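Home | Reviews | Adhesives | Sealants | Contact

Hokgate Neutral-Cure Silicone, Squeeze Tube: Bench Review

Reviewed by Deolinda Paiva, August 16, 2026 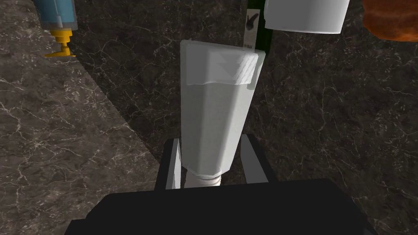 Dispensing

Small tubes are stored cap down in our shop so the paste stays at the nozzle. The Hokgate gave an even bead at hand pressure down to the last fifth of the tube. After that a winding key is needed. The cap thread is coarse and seals in one full turn.

Cure and adhesion

Skin time on glass was 17 minutes against a stated 15. A 3 mm bead was firm through by the next morning. Peel strength on clean glass and anodized aluminum was good. On powder coat it was poor without primer, and the data sheet should say so.

I sealed the sump lid on a Pronetti parts washer in April. The unit has since logged 1,912 cycles with no weeping at the joint. The Jakubowski silicone used before it let go at 730.

Shelf life

An opened tube kept at room temperature was usable after 264 days, with a hard plug in the nozzle that pulled out in one piece.

Verdict

Recommended for glass and bare metal. For powder coat, buy the Tornton with its matching primer.

Comments (2)

Wanda Baran: Did you degrease the powder coat with solvent or soap? Mine held after an alcohol wipe.

D. Paiva: Alcohol, two wipes. Texture may matter. Ours was coarse.

Related
Winding keys compared
Tornton primer, second look
Removing cured silicone from aluminum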